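Abugri Demonstration Set: Progress Report to Herbridge
Period covered: January through March
Prepared by the collection team, Morkitz

This report covers the second quarter of the Abugri grant. It sets out how many demonstrations have been gathered on the shelf-and-tray task, what condition they are in, where the work is behind the plan, and what we propose for the next period.

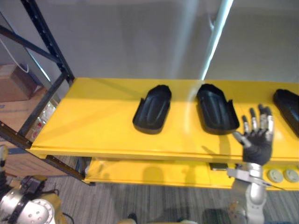
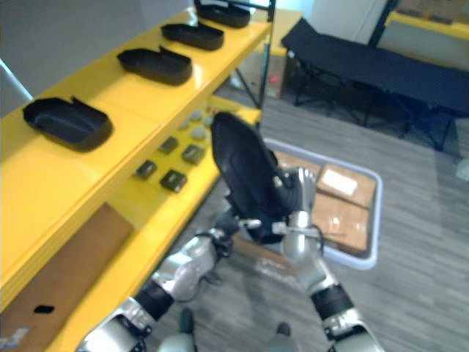 Black trays and the yellow shelving at the Morkitz site.

1. Totals

We have recorded 501 demonstrations since the start of the grant. Of these, 167 have been through both passes of review and are in the release folder that Herbridge can read. A further 107 were rejected. The rest are recorded and stored but have not had their second pass.

The plan called for the second pass to keep up with recording by the end of March. It has not. Recording went faster than expected once the operators were used to the controls, and review stayed at the same pace because the same people do both jobs.

2. What is being collected

Each demonstration is one operator driving the two-armed robot through one handling job with a tray. The jobs in use this quarter were:

Pick a tray from the top shelf and hold it clear
Return a held tray to the top shelf
Take a tray in both grippers and tilt it to a set angle
Straighten a tray that has been left crooked

The third job was added in February at the request of the Branex modeling group. Their first training run on the early data handled single-arm reaches fairly well and did badly whenever both arms had to hold the same object. They asked for more two-arm examples, with slow starts and a short hold before the tray is moved. We changed the operator sheet to match, and all demonstrations of that job since then follow the new sheet.

Every file holds the head camera video, the joint positions of both arms, the gripper commands, and a short text label written by the operator. Labels are written right after the run. In the first quarter they were written at the end of a shift, and a number of them were wrong.

3. Rejections

The most common cause of rejection was a time offset between the video and the arm data. It came from one recording computer whose clock drifted over a long session. We now restart the recorder at midday and check the offset at the first and last run of each session. No file recorded after that change has been rejected for this cause.

The second cause was operator pauses. A run in which the arms stop for several seconds while the operator thinks is hard to use, and Branex asked us to leave those out. We first tried trimming the pauses, but the cut left a jump in the arm speed, so those runs are now recorded again from the start.

The remaining rejections were dropped trays and wrong labels. Dropped trays are kept in a separate folder. Branex may want them later as examples of failure, and storage is not a problem at this size.

4. Variety

The grant asks for variety in tray position and approach direction. Tray position is in good shape. Operators draw a starting layout from a card before each run, and the cards cover the full length of the shelf.

Approach direction is weaker. Operators prefer the right arm for single-arm jobs and fall back on it when the card leaves the choice open. As a result the left arm is underrepresented in the reviewed set. From now on the card will name the arm. We would like to run this for a full month before reporting new numbers.

Lighting has not been varied on purpose. Sessions take place at different hours and the data shows some change in glare and shadow on the shelf surfaces, but we have not logged it. If Herbridge considers this important, we can add a lighting field to the run record at no extra cost.

5. Equipment

The left gripper was out of service for part of February with a worn pad. A spare was on hand and fitting it was quick, but the arm had to be calibrated again, and the first calibration did not hold. We have ordered a second set of pads for each side out of the existing parts budget.

The robot itself has otherwise been reliable. Wrist cables are checked at the start of each shift, and one was replaced as a precaution.

6. Spending

Operator hours are slightly over plan and review hours are well under it, for the reason given in section 1. Equipment spending is under plan. We ask permission to move the unspent equipment money to review hours. The total would not change.

7. Next period

We will stop new recording for the first 2 weeks of the period and put all operators on second-pass review. Recording will then resume with the new cards, beginning with left-arm and two-arm jobs.

Branex will run its second training round on whatever has been released at the end of the pause, and has agreed to send us results separated by job. We will attach them to the next report.

One decision is needed from Herbridge before recording resumes. The original plan has us moving to a new type of tray at the halfway point. Branex would prefer to stay with the present type until the two-arm results improve. We have no strong view and can do either, but a new tray type means new cards and a fresh round of operator practice, so we would need an answer by the end of the review pause.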